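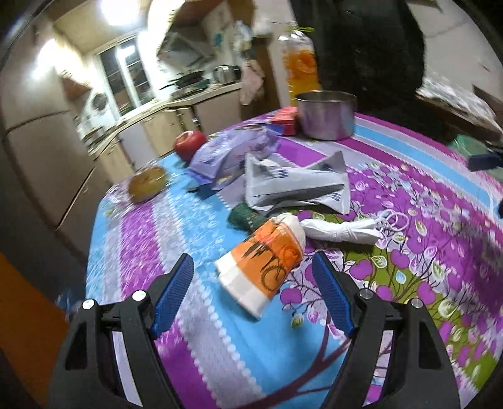
Mullden Hand Gripper, pair

Record kitchen-table tasks at home and turn them into training examples for your arm. The blue finger pads are our favorite part – they swap out in 30 seconds!
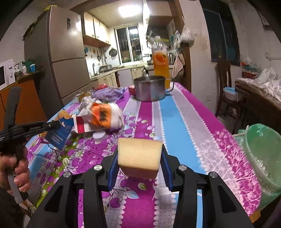
Gresto wrote that soft items took practice, and that 90 short takes taught their model more than a few long ones.

Works with Vulia 3 and up. Boxes are a great first task.
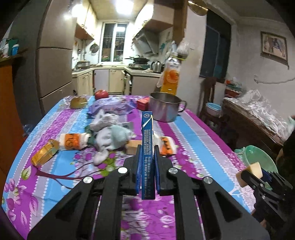 Could you sell the pads in packs of 5? We go through them fast. – Llorente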